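Home > Projects > Hand-held grippers > Issues > Closed

Ticket 223: left finger drifts open on gripper B during bag folding

Status: closed
Component: finger drive, firmware, cable
Build: Pameck pair, shared bench at the Olisby workshop

Reported behavior

Two hand-held grippers, A and B, same printed parts, same motors, same firmware. When both are closed on a thin plastic bag and held, gripper A keeps its grip. Gripper B loosens over 30 seconds until the bag slides out. The logged finger width on B does not change during this. The log says closed, the fingers say otherwise.

Happens with clear bags and with thin sheet. Does not happen with cardboard or a folded towel. First noticed on Sunday, but older recordings with the same symptom were found afterward, so the fault was there before the last firmware change.

Checked first

Swapped the yellow fingertips between A and B. No change. Swapped the fingers complete with their black bodies. No change. Fault stays with the B housing.

Supply voltage at the board was measured at idle and while gripping. Both units read the same at idle. Under load B dropped lower than A, but still inside what the motor driver wants. Noted and left for later, which was a mistake.

Firmware reflashed on both from the same file. Zero position set again with the fingers pressed together by hand. B held for the first two trials and then went back to drifting.

Bench test

The test was changed to use both grippers on one bag, flat on the white table, one gripper from each side. With a single gripper the bag is too light to pull against the fingers and the drift takes too long to show. With two, either unit can be used as the reference. The order was: close A, close B, pull until the bag is tight, hold, read both logs.
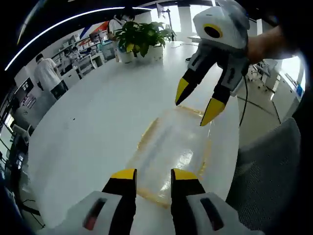

Seven trials were run this way. B let go in all of them. Then the cables were exchanged, so that A ran on B's cable. A let go in the next trial. B, on A's cable, held for as long as anyone wanted to stand there.

Cause

The bad cable had a damaged crimp on the ground pin at the gripper end. Resistance was fine with the cable straight and went up when it was bent near the connector, and holding the gripper fingers down over the table bends it there. The extra drop pushed the driver into its current limit. Hold torque fell off, and the fingers backed out by the amount of slack in the gear train. The encoder sits on the motor side of that slack, so the width reading never moved.

Cardboard is stiff enough that the slack makes no difference. Thin plastic has nothing to spare.

Fix

1. Cut back the cable and crimped a new connector.
2. Added strain relief at the housing: a printed clip and one cable tie. The file is in the Wyss folder with the other housing parts.
3. Firmware now logs driver supply voltage next to finger width and sets a flag if it drops while holding.
4. Recordings with thin plastic made on the old cable are marked as suspect. Not deleted.

Retest: same bag, same table, same order. Both held on every trial. Voltage under load on B now matches A.

Still open

The encoder is still on the wrong side of the slack. Moving it means a new housing, and that goes into a separate ticket for the Mota revision. Until then, do not trust the width reading below 2 mm on either unit.

Comments (3)

benchrat: Had the same thing with a different driver. Does the flag stop the recording or only mark it?

maintainer: Only marks it. Stopping in the middle of a fold made more bad data than it saved.

k_ollo: Silicone wire would help with the bending. The clip file prints fine in PETG, but the tie slot needs opening up a little.

Contact | Copyright Pameck build log | Back to top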